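Pimberg Community Board > Town & Utilities > Water restrictions again, and the Flitorau pipeline

mudlark_jo
Started this because the old thread got locked. So we're back to stage two limits from June, and the utility's letter says the reservoir at Hutchins won't see us through another dry summer. Their answer is the pipeline from Flitorau. I went to the open evening and came home more confused than when I left. Has anyone read the full plan?

tapwatcher
I read it, all 60 pages. The short version is they want to buy water from Zunstead's treatment plant and pump it over the ridge. It would add $9 a month to the average bill for 10 years. I can live with that if it means I can keep my tomatoes going!

gravelyard
Nine bucks a month so we can keep pouring it on lawns? No thanks. Fix the leaks first. There was water running down my street for two weeks before a truck showed up, and I called it in twice.

mudlark_jo
OK but the leaks thing was in the slides. They said even if they fixed every one of them we'd still come up short in a dry year. I wish I'd written the number down.

We already do the easy stuff at our place. Bucket in the shower, full loads only, and I don't wash coats and jackets until they really need it (my mother would be horrified).

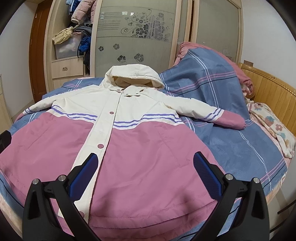 And our meter still only dropped a little, so I don't see how asking everyone to be a bit more careful gets us through August. The last bill had us at 792 gallons for the week, and that's with the garden hose put away. I'd like to know what other households are getting.

gravelyard
That's not bad for a family. But you're taking their leak number on faith. They're the same people who want to build the thing.

saltcreek_resident
I'm on the Zunstead side, so a different view from over here. We had cloudy water most of last spring and the plant was running flat out. Now they're going to sell it to you? I'd ask what happens when both towns are dry at the same time.

tapwatcher
Page 41, I think. Zunstead gets first call in a shortage. I'd skimmed past that, and I like it a lot less now.

gravelyard
So we pay for a pipe that can be empty when we need it. Great.

mudlark_jo
Ugh. OK, I'm going to send that in as a question before comments close. If anyone has the link to the form, please post it, the one in the letter goes to an error page.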